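About Kelus

Kelus is a small company for skin care and make-up. We started in 2000 with one product, a hand cream, which we sold from a market table in Jatow. Today we make 167 products, and the hand cream is still one of them. The recipe has changed only once, when we took out the perfume.

Our workshop is in Jatow too, in the same street as the market. We mix, fill and label everything in this building. The lipsticks are poured in small batches, and for this reason a colour can be sold out for a week or two. Please be patient with us when this happens. We prefer to make a new batch slowly than to send you one which is too soft.

What we make

We have two lines. Kurkum is the older one and contains our creams, balms and face oils. The name comes from turmeric, which was used in our first face mask and gave everybody yellow fingers. Fung is the make-up line: lipstick, powder, cheek colour, and since last year also brow pencils in 8 shades. Many customers buy only from one line and do not know that the other exists, so we now put a small card about both in each parcel.

All our products are without added perfume, except the rose balm. If you have sensitive skin, please try a little on the inside of your arm first and wait one day. We say this also for the products which we call mild – every skin is different.
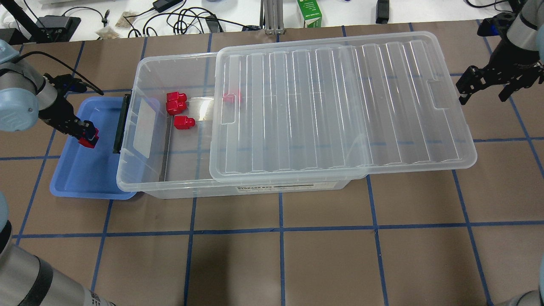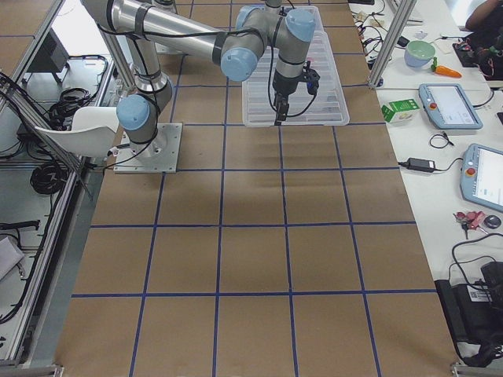
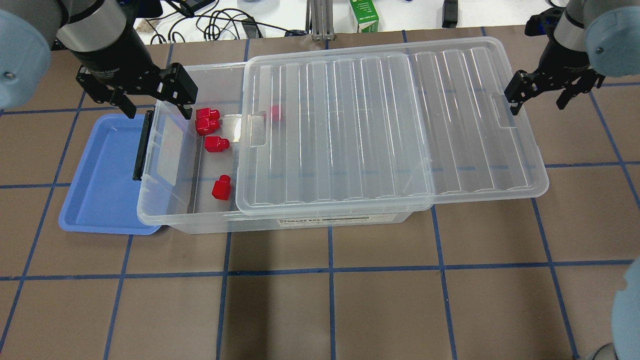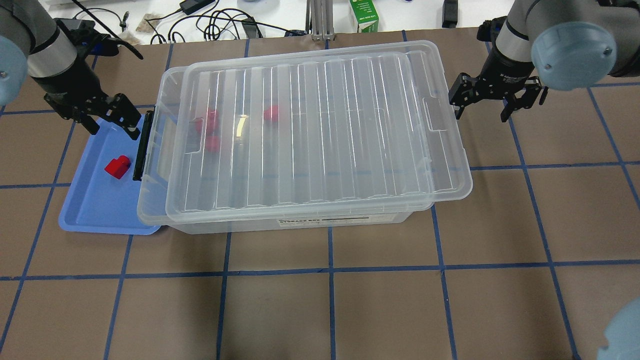
How long can I keep a lipstick after I have opened it?
We recommend twelve months for all Fung lipsticks. Keep it closed, away from the sun and not next to a heater. If the smell or the surface has changed before this time, please do not use it any more.

Where to find us

You can order in our web shop or visit one of the 393 pharmacies and beauty shops which keep our products. Not every shop has the full Fung line, so it is better to telephone before you make a long way. In our own shop in Jatow you can try all colours, and we are glad to help you to find the right powder. Bring a photo in daylight if you are buying for another person.

Returns and refills

Unopened products can be sent back within thirty days. For the Kurkum creams we offer a refill: bring the clean glass jar to the shop and you pay only for the cream. By post we can not do this yet, because the jars broke too often when we tried it. Empty lipstick cases can also be left with us, in every condition.

For questions about ingredients, write to us through the contact form. We answer in English and usually need two working days, a little more in August when half of the workshop is on holiday.

Page last changed: 30 August 2025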